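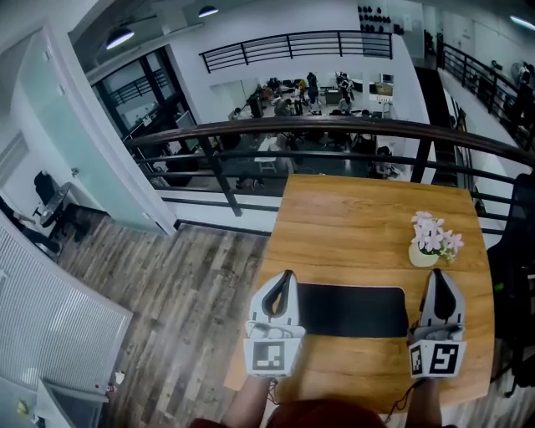
*A table beside the railing on the upper level, Neagu Street Library.*

**Zanon libraries to extend evening hours and drop overdue fines**

The Zanon Library District will keep its Neagu Street Library open until 9 p.m. on four evenings a week beginning in December, the district announced. Overdue fines on books, magazines and audio discs will end at all district locations on the same date.

The new schedule applies Monday through Thursday. Friday hours are unchanged, and the building will continue to close at 5 p.m. on Saturday. The Flumia Road branch will keep its present hours until a review in the spring.

The changes follow a survey of cardholders carried out over the summer, which drew 3,411 responses. Later closing times were the most frequent request, particularly among residents who work day shifts or attend evening classes at the Flumia campus. Parking and the condition of the restrooms on the lower level were also raised often, and the district said both would be addressed in next year's building budget.

Under the revised policy, borrowers will no longer be charged for each day an item is late. An item that is more than 15 days overdue will be marked as lost, and the replacement cost will be placed on the account. That charge will be removed in full when the item comes back in usable condition. Cards with a lost item on record may not be used to borrow further materials, but may still be used for computers, printing and the district's online magazines.

Existing overdue fines will be cleared automatically. The district said 810 cards now blocked only by unpaid fines will be restored to full use. Holders of those cards do not need to call or visit, although they are asked to confirm a current mailing address the next time they borrow. Charges for lost or damaged items that were placed on accounts before the change will remain.

Fees for interlibrary loans are set by the lending library and are not affected. Items from the tool and kitchen collection, which are in short supply and often have waiting lists, will continue to carry a late charge of one dollar per day.

The catalog will be offline from 6 p.m. on the last Sunday of November while the Lolix circulation system is updated with the new rules. Book drops will stay open during that time. Holds due to expire that day will be kept for two additional days, and renewal notices will resume the following morning.

Evening service at Neagu Street will include the circulation desk, the public computers and the study tables on both levels. The children's room will close at 7 p.m., and the local history collection will be open in the evening by appointment only. Requests for history materials should be made by noon on the day of the visit.

The district expects to cover the added staff hours from its current operating budget. Fines have made up a small and falling share of revenue in recent years as more borrowers have turned to electronic titles, which return themselves at the end of the loan period. A report on evening attendance and on the rate of lost items will be presented at the board's regular meeting in June.

The district has also added 1,000 large-print and Spanish-language titles to its shared collection. They may be requested for pickup at either location.

Meeting rooms at Neagu Street may be reserved for the new evening hours beginning in the second week of November. Groups must finish and return the key by 8:45 p.m. Reservation forms are available at both circulation desks and on the district's website.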